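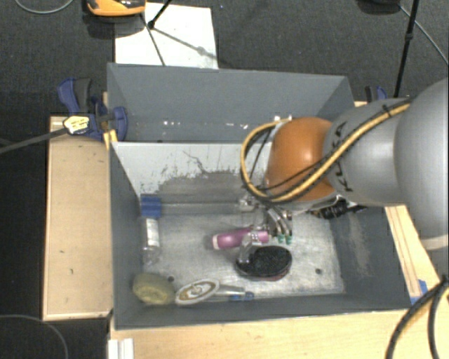 Is the Levby 490 worth buying over a cheaper mechanical keyboard?

Only if you type all day in a room with other people in it. For games, or for a desk behind a closed door, the Dellano I've been using for two years does the same job and costs $69.

Levby wants a lot more than that, and the sales page leans hard on the word "silent." I've been burned by that word before. Last time it meant a rubber ring under each key and a feel like pressing on stale bread. So I put the 490 on my work desk in March and left the Dellano in a drawer, with a plan to go back to it if the new one annoyed me. It annoyed me twice, and I'll get to both.

First the noise. It is quiet, I'll give them that. The letter keys land with a soft thud and I can take notes on a call without muting. The space bar is another matter. Mine had a rattle on the left side out of the box, and the fix was pulling it off and putting a dab of grease on the wire underneath. Ten minutes, no big deal, except that people paying this kind of money shouldn't need to own a tube of grease.

The feel is better than I expected. There's some give at the bottom of each press, a bit mushy if you're used to a hard stop, but I quit noticing it after the first week. My typing speed didn't change. The page hints that it will. I don't know why keyboard makers keep saying this.

The second annoyance is the software. You need it to remap keys, it wants an account, and it starts with the computer unless you dig through a menu to turn that off. Once your layout is saved to the board you can uninstall the whole thing, so do that. I remapped Caps Lock, saved it, got rid of the program, and the setting has stuck on two different computers.

Wireless is fine. The battery is listed at 3,000 mAh and I charge on Friday afternoons whether it needs it or not, with the backlight off. With the backlight on, don't expect to get through the week. The legends are thin and the light barely reaches the bottom half of each one anyway — I'd have skipped the lights and taken a lower price.

Build quality is good. No flex when I lean on it, feet that stay put, and a cable port in the middle of the back edge where it belongs. The keycaps have picked up a little shine on the E and the A already, which I don't love.

There's also the smaller Levby 370, with no number pad and the same switches. I tried one for an afternoon and liked it more. Less plastic, more room for the mouse, and its space bar didn't rattle, though one sample proves nothing.

Would I buy the 490 again? Probably the 370, on sale. If the people around you have never complained about your typing, keep what you have.

Pros: quiet letter keys, solid case, settings save to the board
Cons: space bar rattle, account needed for remapping, weak backlight, price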